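May 4, 2020

Cokow reel 716, the one with the Plonari single on it. Baked, cooled, threaded, played. Side A came off clean apart from a dropout in the second chorus, right where the handclaps are, so the song has been improved slightly. Left it in for now. The client will want it fixed.

Box says 15 ips. Tape says 7.5. Spent the morning listening to a woman sing about her cheating husband at chipmunk speed before I trusted my ears over somebody's ballpoint. Have crossed out the label in pencil — please don't "correct" it back.

Pitch: still a hair sharp against the 45. My guess is they sped up the mix for the single, as everybody did if the tune dragged, and this one drags. Not touching it until Reseo confirms which version they're paying for. Their last email asked for "the hit one," and it wasn't a hit.

The Fabbri deck is eating the left channel again above 3,000 Hz. Cleaned the heads, no change. Swapped cables, no change. Swore at it, brief improvement. Azimuth next. Test tones at 400 are fine, so don't let that fool you.

Extended mix runs 11 minutes, nine of them cowbell. Transferred in full. I did my duty. 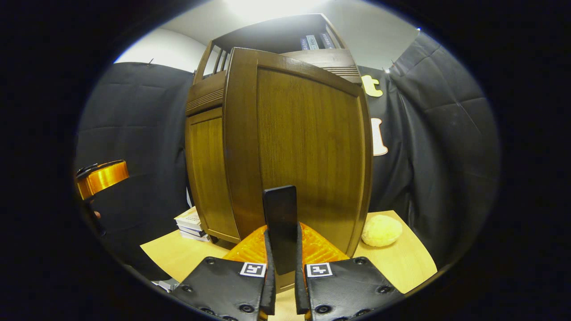 Reissue is still down for July, and Reseo now wants ideas for the packaging along with the masters, as if we had any. I'd keep the sleeve as it was, bad hair included, and do the promo version as a plain black block, tall and thin, corners slightly rounded at the top, something that stands upright on a desk like a phone. No lettering on the front. Still need the catalog number for the spine, and the B-side has to be baked again.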